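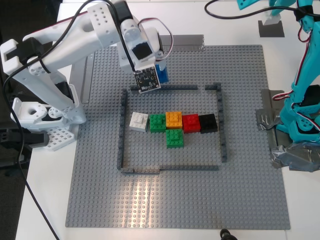
灰底板上的小院子，右上角留了门

星期五，晚上，外面还在刮风。

本来今天是打算早点睡的，结果吃完饭又坐下来摆弄了一会儿积木，一抬头就快十一点了。茶泡了三回，最后一回连味道都没有了，还是喝完了。趁还没困，把今天的事写一写，不然过两天又只记得“玩了一晚上乐高”，别的全忘光。

二月过得真快。月初给自己定的那些事，晒被子、洗窗帘、把阳台那盆半死不活的薄荷换个土，到现在只做成了晒被子一件。倒是积木，从柜子顶上拿下来以后就没再收回去过。那只旧箱子是Pliron的，盖子上有个密码扣，当年随手设的1009，隔了这么多年我居然一下就拨开了，连自己都吃了一惊。手机号都背不下来几个，这种没用的数字倒记得牢牢的。

箱子里的味道还是老样子，塑料味里混着一点点樟脑。小时候家里的柜子都放樟脑丸，什么东西拿出来都是那个味儿，毛衣是，相册是，连玩具也是。我把脸凑过去闻了好半天，觉得很安心，大概也只有在日记里才好意思写这种话。

先说院子吧。今天最得意的就是这个院子。

用的是那块最大的灰底板，铺在白桌子上特别好看，灯一照，底板下半截亮出一道光，像下过雨的水泥地。墙是深灰色的，砌得很矮，矮到什么程度呢，大约就是你在院外站着，里面晾了什么衣服全看得见的那种。我一直喜欢矮墙。外婆家的院墙就矮，隔壁炒菜，锅铲声、油烟味，还有人家吵架，全都一清二楚地过来，谁家炖了肉，根本瞒不住。墙高了，日子好像也跟着关起来了。

上面那道墙靠右的地方空了一段没有封，就当是门。原先我想把门开在正中间，规规矩矩的，后来越想越觉得不像。外婆家的门也是偏在一边的，进门要先绕过水缸，下雨天那里总有一摊泥，我在那里摔过不知道多少跤。下面那道墙接得不太齐，有个小小的台阶，按我从前的脾气一定要拆了重来，今天看了看，算了，老墙哪有笔直的，后来补过一截，补的人手艺差一点，不也就那么站了几十年嘛。

院子里放的是六块二乘二的小方砖，每一块我都给派了身份。白的是外婆那只搪瓷盆，一年到头扣在井边；挨着它的绿的是菜地，冬天种青菜，夏天种苋菜；再过来那块橙黄的，是柿子树。我想来想去，柿子树只能是它，别的颜色都不够甜。红的是过年时贴了对联的灶间门，黑的是煤堆。橙黄的下面还放了一块绿的，那是树底下的一片韭菜，割了又长，割了又长，外婆说韭菜是最不记仇的菜。这句话我小时候当笑话听，这两年倒是常常想起来。

其实外婆家的院子当然不是这样排的，井和灶间离得很远，煤堆在屋后头。可是按真的来排，又觉得挤，又觉得散，最后还是让它们一块挨一块地站成一排，像一家人拍照。韭菜站不下，就站到柿子树下面去了。这样一看倒也挺好，横的一排，中间垂下来一块，有点像一把小锤子，又有点像一个“丁”字。

想起柿子树就要多写几句。那棵树不高，结的柿子也不大，可是特别肯结，有一年光是我们摘下来的就装了30来斤，篮子不够用，最后连洗脚的木盆都刷干净拿出来装了。摘下来的柿子是涩的，要埋在米缸里焐，我每天放学第一件事就是掀开米缸盖子，伸手进去摸，摸到软的就偷偷拿走。外婆当然知道，米缸里的米每天都被翻得乱七八糟，她怎么会不知道呢。她只说，今年的老鼠个子挺高。

写到这里去削了一个苹果，没有柿子，拿苹果代一代。

今天下午还出了一趟门，走到Wirmont街口那家Kokkinos买面包。他们家的核桃面包总是卖得快，今天去晚了，只剩下2个，我全拿了，一个当晚饭，一个明天早上烤着吃。排队的时候，前面有位老太太在认认真真地挑饼干，每一种都要问一遍里面有没有葡萄干，问完了又说，哎呀，其实有葡萄干的也好吃。后面的人都笑了，她自己也笑。回来的路上我一直在想，我老了多半也是这个样子，说不定比她还啰嗦。看看这篇日记就知道了。

回家换了鞋，洗了手，又坐回桌子前面。院子弄好以后，我就想着做一口井。白色的搪瓷盆有了，盆旁边没有井，总像少了点什么。我在箱子里翻了半天，没有合适的灰色，倒是翻出了蓝色的。蓝的也好，井水嘛，夏天从井里打上来的水倒在盆里，就是一股子蓝幽幽的凉气，西瓜泡进去，泡一个中午，切开的时候刀子一碰就裂。

大的那块蓝砖做井台，小的那块做井口，小的叠在大的上头，靠前一点，后头露着一排圆圆的凸点，刚好可以当作放水桶的地方。
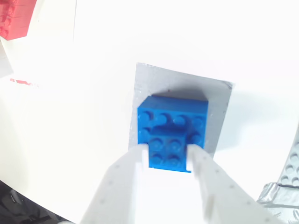
井口往前探出来一些，我觉得这样更像回事。外婆家的井就是这样，井沿有一边被绳子和水桶磨了很多年，看上去总像是朝人歪过来的。大人不许我趴在那边看，越不许就越想看，有时候趁他们午睡，我就偷偷趴上去，对着里面喊自己的小名，里面就有一个闷闷的声音回我。那时候我真心以为井底下住着一个和我同名的小孩，还往下面扔过一块花生糖给她。这件事我一直没有跟大人说过，怕他们骂我弄脏了井水。花生糖是过年的时候才有的，能舍得扔一块下去，说明我那时候是真的把她当朋友。

蓝色放在浅灰上头真是好看，亮得很。颜色这个东西说来也怪，单独一块蓝的，放在箱子里跟别的混着，我从来没觉得它有多出色，往素净的地方一放，眼睛立刻就过去了。我想起以前有一件宝蓝色的棉袄，也是这样，冬天里走在雪地上，老远就能认出来。外婆就站在门口（就是那个偏在一边的门），手搭在额头上，看见一个蓝点子从田埂上一路滚过来，就回去把饭盛上。

那件棉袄后来去哪里了呢？大概是给了亲戚家的小孩，再后来又给了别家的小孩。我们那时候的衣服都是这样一路穿下去的。

井要放在哪里，我还没有想好。照理应该挨着搪瓷盆，可是那边已经排得整整齐齐的，硬塞一个井进去，菜地就得往旁边让。放到院子左下角也可以，那边宽敞，就是离灶间远了，挑水的人要多走几步。想到这里自己觉得好笑，一个积木院子，哪里有人挑水。可是还是认认真真地替那个挑水的人想了好久，下雨天怎么办，天黑了看不看得见路，要不要在半道上放一块石板。

晚上喝茶的时候翻了翻以前的本子，才发现我去年冬天也写过要搭外婆家的院子，那时候想得很大，要有瓦房，要有鸡窝，还要有一条通到河边的路，把要买的零件列了满满一页纸，列完就再没有下文。今年什么也没列，反倒坐下来就搭了。瓦房以后再说吧，鸡窝我是想要的，外婆养过一只芦花鸡，凶得很，追着我啄，我那时候去上个厕所都要先在门后面听一听动静。要是有黑白相间的零件就好了，没有的话，拿那块白的和黑的凑一凑也行，只是那样盆和煤堆就没有了，还是舍不得。

上个月在Arnomard的旧货市集上看见过一袋散的积木，袋口用橡皮筋扎着，当时犹豫了一下没有买，嫌沉，手上又提着一棵白菜。现在后悔了。下回再去，要是还在就买下来，白菜可以少买一棵。

对了，明天别忘了把薄荷换土。土已经放在阳台门边上好几天了，每次进出都要跨过去，再不换，我就要习惯它在那里了。还有窗帘，看天气，风小一点的话就拆下来洗，洗了当天要能干才行，不然晚上对面楼的灯照进来，又睡不好。面包明早记得切厚一点，上回切得太薄，放进去一转身就焦了。

写着写着手都冷了。刚才起来关灯，走到门口又回去看了一眼那个小院子，把柿子树底下那块绿的轻轻按了按，好像真的怕夜里风大，会把韭菜吹倒似的。

井就先放着，明天再给它找地方。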